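Section 4: Mounting and checking the hand-held gripper

Before you start, read Section 3 if you skipped it. I know the charging part is dull, but everything from here on assumes a full battery and a gripper that powers up without complaining. I wrote these steps while setting up our second Semwal unit, and Trefor Samuel went through them afterward with a unit he'd never touched before, so where he got stuck I've added a note.

What you need on the bench:

The gripper, with the finger tabs still in their bag
The 7 mm wrench from the Tuvham kit
A soft brush and a dry lint-free cloth
The short cable (the long one is for charging only)
A laptop with the Undach viewer installed

4.1 Fitting the bracket

1. Switch the gripper off and unplug it. Wait for the status light to go out.

2. Lay the handle down on the cloth with the trigger facing you. The bracket plate goes on from the front, with its two long slots on either side of the central body.

3. Start all of the screws by hand before you tighten any of them. I used to run the first one all the way down and then fight with the rest, and the plate always ended up crooked.

4. Snug everything up with the wrench, going corner to corner. Stop when you feel it bite. It's a plastic plate and it will crack if you lean on it (ask me how many spares I've ordered from Esteck!).

Caution: Don't use thread glue on these screws. It creeps into the plastic and you'll be replacing the plate by March.

4.2 Fitting the finger tabs

1. Take the yellow tabs out of the bag and look for burrs along the edges. A fingernail is good enough for this.

2. Push each tab on until it clicks. If it goes on without a click, take it off and try again - a half-seated tab will hold fine on the bench and then fly off the first time you squeeze something.

3. Squeeze the trigger slowly, all the way in, then let it out. Do this 20 times. You're listening for scraping.

Note: Trefor's unit squeaked on the first few pulls and then went quiet. Mine did the same. If yours is still squeaking at the end, brush out the slide and start over.

4.3 Checking the view

This is the step people rush, and I get it, because by now you want to go pick things up. Give it ten minutes anyway. A bracket that sits a hair off will spoil every recording you make that day.

1. Connect the short cable and open the viewer. Set the brightness to 70 to begin with.

2. Hold the gripper at chest height, the way you'd hold it for real work. Don't clamp it in a vise for this check. You want to see what your own grip does to the angle.

3. Bring it up close to something big, plain and pale, then compare what you get with Figure 4. Look at the bottom middle of the view first. The white knob should sit on top of the black body, with a yellow tab out to each side, and the gray plate should spread toward both lower corners.
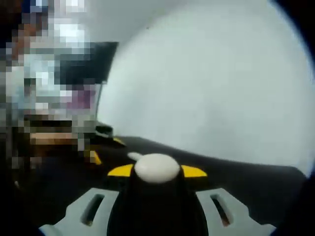
Figure 4. Gripper view up close to a pale, curved surface.

4. Check the slots in the plate. You should find one on each side of the black column, slanted as a mirrored pair. If one looks a lot fatter than the other, go back to 4.1 and loosen the screws a little.

5. Don't worry about straight things looking bent toward the outside of the view, or about dark corners. Every unit I've set up has both.

6. If the white knob looks washed out along the top, bring the brightness down one notch at a time. A little glare is okay. I usually end up at 29 in our room, but we have big windows, so find your own number and write it on the card.

Caution: Don't wipe the lens with your shirt. I've done it, and I've paid for the new lens.

4.4 Saving the setup

1. Press Save in the viewer and wait for the beep before you pull the cable.

2. Fill in the setup card with the unit name, the brightness and your initials, then tape it inside the lid of the case.

3. Repeat 4.3 whenever the gripper has been dropped, lent out or fitted with new tabs.

Section last changed 5/2/23. Finger tab replacement is covered in Section 5.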